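Paint or leave it? Brown walls and cabinets

prakar_40
Joined: January

We close on a place soon and the spare room is stuck in my head. Everything is brown. My wife wants it all white, I kind of love it - warm, cozy, a little old-fashioned. What would you do? Quote for painting is $2000, which hurts!

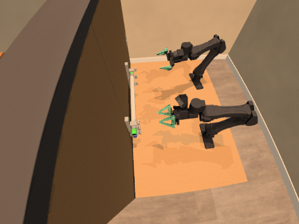
Credit: Calleo renders

zoler
Paint it. I lived with a dark brown cabinet door for 6 years and it ate all the light. Do the doors first and see how you feel.

negi1796
Hard disagree with zoler. White chips, and then you're touching up forever. Beige walls with a wood floor and a wood table look great together (mine have been that way since I moved in, and I'm not bored yet).

zoler
Mine never chipped. You skipped primer, didn't you?

negi1796
I did not skip primer lol

prakar_40
Ok ok. Leaning toward beige walls and keeping the wood for now - we can always paint later.
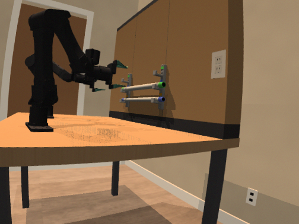 Related threads
Best primer for old cabinets
Is beige back?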